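Idonside Shared Workshop
Arm bench check, May, second go

Build: Samari two-finger gripper on the Darton arm, controller board no. 2829

1. Emergency stop within reach of the operator: PASS
Button works. I'd still like it on the near side of the bench.

2. Base bolts torqued: PASS
Checked all of them myself. The build log says "done" beside every item, including two that weren't.

3. Speed limit set in software: PASS, WITH DOUBTS
Capped at 10 per cent. A cap anyone can edit from the laptop is not much of a guard. Wants a password.

4. Finger pads secure: PASS
Tugged both, no movement. Log claims 4000 cycles on this pair. I saw no counter.

5. People kept clear while arm is live: FAIL
No line on the floor, no barrier, no sign. "Everyone knows" is not a control.

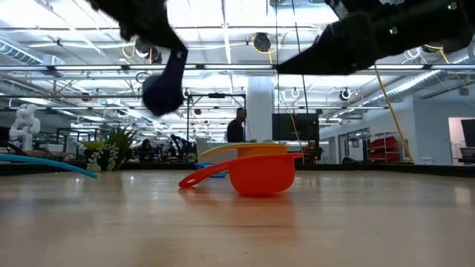 Item 6: gripper over the nested measuring cups.

6. Test objects light and unbreakable: PASS
Plastic cups are fine. Please don't move on to the glass jars until item 5 is fixed.

7. Cables tied back and off walkways: RECHECK
Yellow cable on the right side of the room needs a cover or another route.

8. Power supply tagged: FAIL
Pesonen unit, tag 1668, out of date.

Result: not cleared for unattended running. Supervised only, low speed, one person on the stop.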